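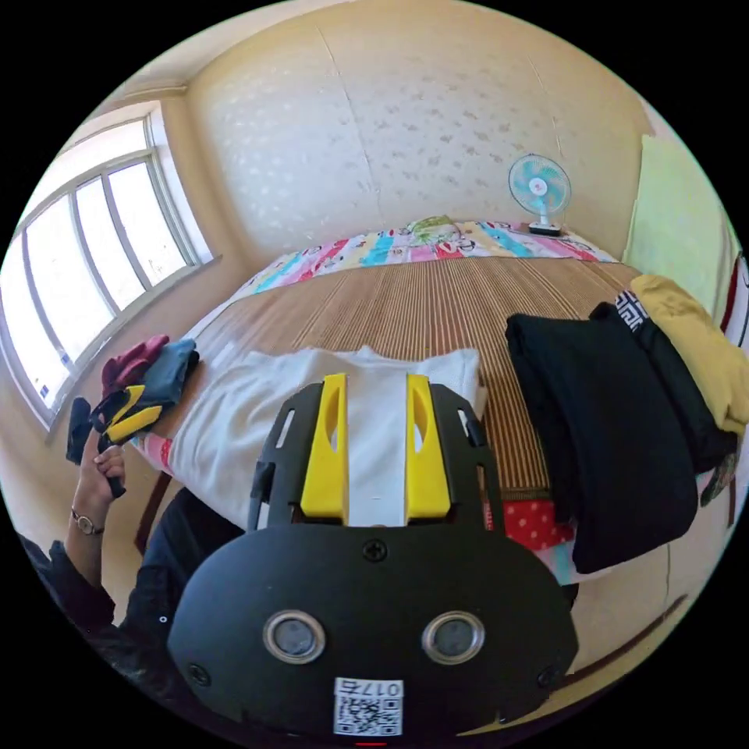 What Does Asthma Do Inside Your Chest?

Take a big breath in. Feel your ribs move? Air just zoomed down your windpipe and into your lungs, through tubes that split again and again like the branches of a tree. The tiniest ones are thinner than a hair!

If you have asthma, those tubes are extra touchy. Something bothers them, and they swell up on the inside. The muscles around them squeeze tight, and sticky mucus gets in the way too. Now the air has to push through a much smaller space. Try breathing through a drinking straw for a few seconds and you'll get the idea (then stop and breathe normally again).

That squeaky, whistly sound some kids make is called wheezing. Other kids mostly cough, especially at night.

What sets it off?

Doctors call these things triggers, and everybody's list is different. Dust, smoke, pollen, furry pets, a bad cold, or freezing December air can all do it. Arne Frerichs, a second grader in Pradcombe, starts coughing whenever he visits his grandpa's barn. His best friend has asthma too, and the barn doesn't bother her one bit. Cats do!

You can't catch asthma from a friend, so go ahead and share a bench at lunch.

How do inhalers work?

An inhaler puts medicine right where it's needed. One kind, the rescue inhaler, relaxes those squeezing muscles within minutes. Another kind is used every day, even when you feel great, and it keeps the swelling down. Some kids use both. A plastic tube called a spacer holds the puff of medicine while you breathe it in slowly.

If your chest feels tight, stop playing, sit up straight and tell a grown-up right away. If the inhaler isn't helping, or it's hard to talk, the grown-up should call 911.

Can you still play soccer? With the right plan from your doctor, yes! Lots of Olympic swimmers and runners have asthma.

Words to know

Airways: the tubes that carry air in and out of your lungs
Trigger: something that makes asthma act up
Mucus: the slippery stuff that traps dust and germs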